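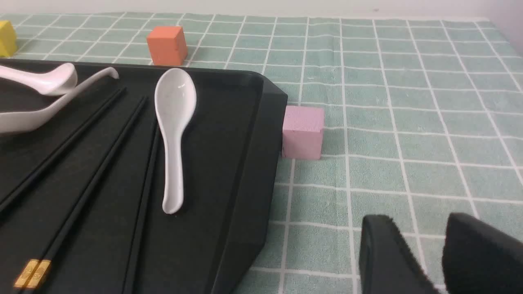

A soup spoon, in the sense used for East and Southeast Asian tableware, is a short spoon with a deep or broad flat-bottomed bowl and a thick handle that rises from one end of it. It is also called a Chinese spoon, a duck spoon, or simply a ceramic spoon, and it is used for broths, noodle soups, porridge, dumplings, and sauces. White glazed ceramic is a very common finish, and spoons of this kind are often set out or stored with chopsticks, as on the black tray with gold-banded chopsticks shown with this article. The spoon and chopsticks do different jobs at the same meal: chopsticks lift solid food, and the spoon carries liquid or catches what would drip.

Form

The bowl of the spoon is wider and deeper than that of most Western tablespoons. Its floor is flat or nearly flat, so that a filled spoon can be set down on a plate without tipping. The walls rise from the floor on all sides and run back into the handle, which is usually shaped as a shallow channel. In many spoons the channel is open along its full length. In others it closes into a solid grip partway up.

Handles vary more than bowls do. A short, straight handle with a slightly flared end is the usual restaurant type and stacks well. A longer handle with a curve is more often sold for table service at home, and may end in a small upturned tip. Some handles have a hook or notch on the underside that catches the rim of a noodle bowl and keeps the spoon from sliding into the soup. Others have a hole near the end for hanging.

Makers and dealers sometimes sort the spoons by the depth of the bowl. Shallow oval bowls are sold for porridge and for serving appetizers. Deep rounded bowls are sold for soup and for noodle dishes with a lot of broth. There is no fixed standard, and the same spoon may be listed under several names in different catalogs.

Materials

Porcelain and stoneware are the traditional ceramic materials. Porcelain is fired at a high temperature, is not porous, and rings when tapped. Stoneware is heavier and is often given a colored or speckled glaze. Bone china spoons are made in smaller numbers and are thinner at the lip.

Melamine is widely used in cafeterias and large restaurants. It is light and hard to break, but it scratches, takes on stains from tea and chili oil, and should not be put in a microwave oven. Stainless steel spoons of the same general form are common in food courts. They last a long time, but the metal gets hot in the soup and many diners dislike the feel of it. Lacquered wood spoons are used mostly with Japanese dishes and are washed by hand.

The glaze on a ceramic spoon covers nearly the whole surface. A small unglazed patch or ring is usually left on the underside, where the spoon rested in the kiln. On cheaper spoons this patch can be rough enough to mark a polished table, and some users smooth it with fine sandpaper before first use.

Manufacture

Most ceramic spoons are made in one of two ways. In pressing, a slab of soft clay is placed between two halves of a mold and squeezed to shape, and the extra clay is trimmed from the edge. In slip casting, liquid clay is poured into a plaster mold, which draws water out of it until a wall of the right thickness has formed. Pressed spoons tend to be thicker and more even. Cast spoons can have thinner lips and more complicated handles.

After drying, the edges are wiped with a wet sponge to remove the seam. The spoon may then be given a first firing, dipped in glaze, and fired again. Long curved handles are more likely to warp in the kiln than short ones, and are sometimes held up on small supports while they are fired. Spoons with a bent handle or an uneven floor are sold as seconds.

The Prirska pottery, a small producer of plain white tableware, lists 20 spoon shapes in its trade catalog. Number 682 is a short-handled porridge spoon and number 800 is a long-handled soup spoon with a curved grip. Both are sold without decoration. Nabil Nimri, who designed the 800 for the pottery, has written that the hardest part of the spoon to get right is the place where the bowl turns into the handle - too thin and it snaps in the dishwasher, too thick and the soup runs back toward the hand.

Use at the table

At a Chinese meal the spoon is commonly placed to the right of the bowl or in the bowl itself. Where a spoon rest is provided, the spoon and chopsticks may lie side by side on it. In formal settings each diner may have one spoon for eating, with larger serving spoons for the shared dishes.

A noodle soup is often eaten with chopsticks in the dominant hand and the spoon in the other. Noodles are lifted with the chopsticks, lowered partly into the spoon, and eaten from there, or the spoon is simply held beneath them. Soup dumplings are set in the spoon before they are bitten, so that the broth inside is not lost. Rice may be eaten with the spoon as well, especially by children and in regions where the grain is loose.

Drinking from the side of the bowl is usual. The tip of a deep spoon can also be used, but the width of the lip makes it awkward for some diners who are used to narrower metal spoons.

Customs differ from place to place. In Korea a long-handled metal spoon with a shallow round bowl is the normal table spoon, and the short ceramic type is less common. In Thailand a metal fork and spoon are used for most meals, with the ceramic spoon kept for noodle soups. In Japan the spoon is known as a renge, a short form of a word meaning a fallen lotus petal, and is associated with ramen and fried rice. Miso soup is normally drunk straight from the bowl.

Chopsticks sold with spoons

Many household sets combine spoons with chopsticks. The chopsticks may be wood, bamboo, lacquer, metal, or a plastic and fiberglass blend. Black is a common color for the last type, often with a metallic band or cap at the thick end. The band is usually decorative, though it can also help users pair sticks from the same set. Bands may be plain or embossed, and gold and silver tones are both common.

White spoons and black chopsticks are often sold together for the contrast. The two are not always made by the same firm. The retailer Zanard, for example, buys spoons and chopsticks from separate suppliers and boxes them under its own name, while the Karam line is sold as open stock, so that a broken spoon can be replaced without buying a new set.

Trays and storage

Spoons and chopsticks may be laid on a tray for carrying to the table or left out for diners to take. A tray with a raised rim keeps round chopsticks from rolling off. Some trays have low ridges that divide the surface into sections, so that chopsticks can be kept apart from spoons. Dark matte trays are popular with white tableware, although they show dust and water spots more than light ones do.

In drawers, ceramic spoons are usually nested with the bowls facing the same way. Spoons with long curved handles do not nest well and take up more room. Restaurants often stand their spoons in a deep container with the handles up, or keep them in a covered box on each table.

Care

Glazed ceramic spoons can generally be washed in a dishwasher. They should be spaced so that they do not knock together, as chips on the lip are the most common damage. A chipped spoon should be thrown out, because the exposed edge can cut the mouth and the bare clay beneath may absorb food. Spoons with gold or silver decoration are not suitable for the microwave.

Gray marks in the bowl are usually traces of metal left by other utensils and can be removed with a mild powder cleaner. Fine cracks in the glaze, called crazing, may appear on older spoons. They cannot be repaired. Chopsticks with metallic bands last longer if they are washed by hand, since heat and strong detergent can loosen or dull the band.

Collecting

Older spoons are collected in modest numbers. Most of the interest is in painted examples, with blue-and-white patterns, flowers, or characters inside the bowl. Plain white spoons are harder to date and bring low prices. A mark on the base, if there is one, may name a kiln, a dealer, or only a country of export.

The Bedine collection, assembled by Ayman Qaisi over a number of years, is limited to undecorated spoons and groups them by handle shape. Its printed handlist uses 3 classes: straight, curved, and hooked. The handlist was last revised on Sunday, March 10, 2024.

See also

Chopstick rest
Ladle
Noodle bowl
Spoon rest
Tableware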